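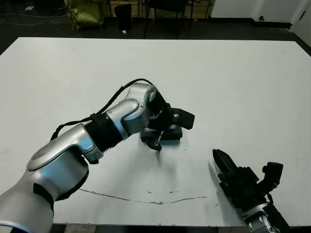

Chrysoula Lambrakis had wanted a brass band in Rustunham ever since her first summer there, and at 81 she felt she had been quite patient enough. So in May she put on her good coat, walked down to Avent's bakery and asked, over two currant buns, whether they might lend their yard for a concert.

"How many are coming?" said young Avent.

"Oh, 800," said Chrysoula, who had so far invited her sister – and her sister hadn't answered yet.

He looked out at the yard, and went to move the van.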